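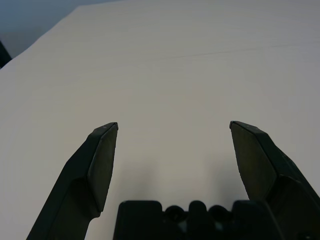

Betreff: Re: [wettkampf-l] Mattenplan und Wiegezeiten Satmont-Pokal

Hallo Kristine, hallo Liste,

Kristine Tan schrieb:
> Im Entwurf stehen 4 Matten für den gesamten Tag. Wir haben beim
> letzten Mal gesehen, dass die Pausen in den leichten Klassen zu kurz
> werden, wenn alle Matten gleichzeitig laufen. Außerdem fehlt mir eine
> Angabe, ob die Toleranz beim Wiegen für die Jugend auch gilt. Kann das
> jemand klären, bevor die Ausschreibung an die Vereine geht?

Zur Toleranz: Ja, sie gilt auch für die Jugend, aber nur in der Jacke ohne Gürtel. Der Satz ist beim Kürzen aus Abschnitt 2 herausgefallen. Ich habe ihn wieder eingesetzt. Wer beim ersten Wiegen darüber liegt, darf innerhalb der Wiegezeit ein zweites Mal auf die Waage. Ein drittes Mal gibt es nicht, auch nicht bei Einspruch des Trainers.

Zum Mattenplan: Die Meldeliste hat derzeit 25 Starter in der Klasse bis 64 kg und 22 in der Klasse bis 71 kg. Beide Klassen passen mit Hoffnungsrunde auf je eine Matte. Die Matten 3 und 4 bleiben bis zum Ende der Vorrunden bei der Jugend und werden danach abgebaut. Die Finals laufen nacheinander auf Matte 1. Damit verlängert sich der Tag, die Mindestpause zwischen zwei Kämpfen lässt sich aber in jeder Klasse einhalten.

Die Listenführung läuft wieder über Dandano. Die alte Version rechnet die Hoffnungsrunde bei ungerader Starterzahl falsch, wenn ein Kämpfer nach der ersten Runde verletzt ausscheidet: Der Gegner wird dann in den falschen Ast gesetzt. Bitte an allen Tischen die Version vom April installieren und vorher die lokalen Vorlagen löschen. Die Papierlisten werden trotzdem parallel geführt. Bei Abweichungen gilt das Papier mit der Unterschrift des Mattenleiters.

Kampfrichter: Aoife Moriarty hat zugesagt und übernimmt die Einteilung. Pro Matte sind drei Personen vorgesehen, dazu ein Springer für beide Hauptmatten. Der Verein Clikimia stellt zwei Zeitnehmer, von Hwang steht die Rückmeldung noch aus. Ohne diese Leute muss Matte 4 am Nachmittag mit den Kampfrichtern von Matte 3 besetzt werden.

Offen ist noch die Frage der roten und blauen Jacken. Einige Vereine reisen nur mit einer Farbe an. Leihjacken gibt es in den Größen 150 bis 180, darüber haben wir nichts. Ich schlage vor, das in der Ausschreibung fett zu setzen. Schuhe und Schutz für den Tiefbereich werden nicht verliehen.

Die Halle ist ab 7:00 Uhr offen, Wiegen von 8:00 bis 9:00 Uhr, Kampfrichterbesprechung 9:15 Uhr an Matte 1. Änderungswünsche zum Entwurf bitte über die Liste und mit Angabe des Abschnitts.

Gruß
Jens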